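Subject: Re: Glue for the June card models
Date: February 22, 2018
To: Ovmont Paper Modellers list

On the Ovmont list, a member wrote:

> Could someone tell me which glue we are ordering for the Okham
> station kits? Last year's white glue made the roofs buckle, and
> I'd like a stick if we can get one. Also, how many do we need
> for 30 kits?

Sticks are fine by me. I've been using one on the test build of the Prendergast signal box and the roof has stayed flat for a fortnight. The label has the red deli patch on it, GLUE STICK in English and the rest mostly in Chinese, so look for the green wrapper with white ends if you are buying your own. 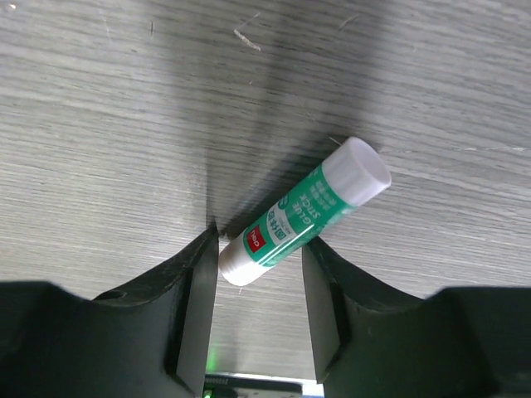
1. Quantity. I make it 2 kits to a stick if people are careful, so 15 sticks and a few over. Ganura will only post a full carton, and that is far too many for us – I'd sooner buy singles.

2. Where to use it. Walls, roofs and any large flat piece. For the chimney pots and the tabs under 5 mm I still use white glue on a cocktail stick.

3. Card. The kits are printed on 200 gsm. I haven't tried the stick on anything heavier, so if anyone has, please post.

4. Caps. Please push them right home at the end of the evening. We threw several away last June.

The drawing for sheet 1610 has the goods shed door the wrong way round – a corrected one will go up with the other files. Replies to the list please, not to me.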